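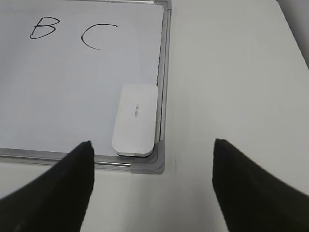 Skomon (software)

Skomon is a task planning and control package for robot arms that work on a tabletop. It takes a short written instruction, such as "wipe off the letter C," and turns it into a sequence of arm and gripper motions. It was written at Stestico by Ghada Moussa and Pascual Toledo, and is used mostly in teaching labs and small research groups.

Overview

The package has three parts: a perception module, a planner and a motion controller. They run as separate processes and pass messages through a shared log, so any one of them can be stopped and replaced during a session. The perception module works from a wrist camera. The planner updates its list of objects at 10 hertz, and the controller runs on its own faster loop.

Perception

Objects are stored as flat outlines with a height and a long axis. For a whiteboard eraser, the long axis decides which way the gripper turns before it closes. A whiteboard is stored as a surface with a border, and the border is treated as an obstacle. An eraser lying in the corner of a board, close to two rails, leaves less room for the fingers than one in the middle, and Skomon will look for a grasp that keeps both fingertips clear of the metal.

Handwriting is handled by a separate reader called Waweru, written by Esther Muli. It reports each letter with a bounding region and a confidence score. White objects on a white board were a known weak point in early releases. The current method relies on shadow lines and printed marks as well as color.

Planning

The planner breaks an instruction into steps such as approach, grasp, lift, move, press and wipe. Each step has a condition that must hold before the next one begins. If a condition fails, the planner goes back one step and tries again, up to a limit set by the user. The default time limit for a single step is 20 seconds.

Wiping uses force control. The arm lowers the eraser until it meets resistance, then follows overlapping strokes across the region given by the reader. Letters outside that region are marked as protected, and strokes that would cross them are rerouted.

Tooling

A replay viewer named Grorelwood shows the camera view next to the current plan step. The standard test set has 34 tabletop tasks. Heidrun Wyss maintains it, and it includes several board tasks with one or more letters.

See also

Motion planning
Visual servoing
Grasp planning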